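Zarnbridge Motion Software Documentation
Tutorials > Handheld Capture > Aligning and Segmenting Two-Gripper Recordings

Last revised 23 August 2019
Maintained by Graham Mapplebeck

Purpose

This tutorial covers the steps between a raw two-gripper recording and a set of labeled segments that the Arkex planner can read. It is intended for staff who have completed the capture induction and who have a working installation of the Cedetti toolkit. Calibration of the headset camera is covered in a separate tutorial and must be completed first.

Before you begin

You will need one recording folder from the utensil stand task. Each folder holds the head camera video, one pose stream for each hand, one jaw opening stream for each hand, and a session file. Copy the folder to your working directory. Do not process recordings in place on the shared drive.

Open the session file and confirm that the surface entry reads "grid" and that the task entry reads "stand". Recordings made on other surfaces use a different origin and will fail at Step 2.

Step 1. Check marker visibility

Run the marker check on the full recording. The tool reports, for each hand, the frames in which the dotted plate on top of the gripper could be located. Frames without a plate are filled from the neighboring poses if the gap is short. Longer gaps are left open and marked in the report.

Review every open gap by eye. Choose frames in which both plates face the camera and use them as reference frames for the steps that follow.

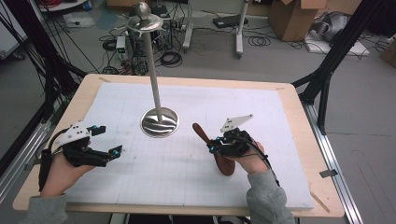

Figure 1. Candidate reference frame. Left jaws open; right jaws closed on a wooden item.

Enter the reference frame numbers in the session file, separated by commas. For the recording used in this tutorial, the first reference frame is 3438.

Step 2. Set the table origin

The planner expects all poses in table coordinates. The origin tool fits a plane to the printed grid and places the origin at the corner nearest the operator's left hand. The grid lines are pale, and automatic detection may fail where the lighting is uneven. In that case, select four grid crossings by hand. Choose crossings that are well apart and avoid the area close to the base of the stand. Its polished surface reflects its surroundings, and the line detector will sometimes follow a reflection.

Add the stand to the static scene as a cylinder for the base, a thin cylinder for the pole and a disc for the top plate. Measure the physical stand. Dimensions estimated from the video are not accepted.

Step 3. Align the streams

Pose and jaw streams are recorded on separate clocks. Run the alignment tool with the default search window of 900 milliseconds. The tool compares the jaw opening stream with the jaw motion seen in the video and reports one offset per hand. The two offsets should agree to within 150 milliseconds. If they do not, repeat the alignment on a shorter section that contains at least one full opening and closing of each gripper.

Step 4. Segment by contact

The Prydderch segmenter divides the recording into four states for each hand: free, closing, holding and releasing. It relies mainly on jaw opening. An item that is held while also touching the table needs the additional label "supported", which must be entered by hand. The planner treats a supported item as constrained and will not plan a free rotation from that state. 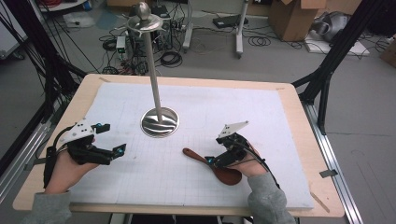
Figure 2. Right gripper holding a wooden spoon with the bowl on the paper. Label: holding, supported.

Label each hand separately. A hand with no item remains in the free state even when it is close to the stand. Where it is unclear whether an item touches the surface, enter "unknown". Segments marked unknown are left out of training but kept in the archive.

Step 5. Export and validate

Export the labeled segments in the planner format and run the validator. A segment set passes at a score of 86 or higher. The most common causes of a lower score are listed below.

Origin placed at the wrong corner of the grid
Left and right pose streams exchanged
Supported label missing at the start or end of a holding segment
Stand absent from the static scene

Correct the fault and export again. Do not edit the exported file directly, as the validator compares it with the session file.

Submitting the result

Place the exported file and the validator report in the review folder. Kieran Bramwell approves segment sets for use in planner training. Sets returned with comments should be corrected and submitted under the same name with the revision number increased by one.

Related tutorials
Head Camera Calibration
Replaying Segments in the Arkex Planner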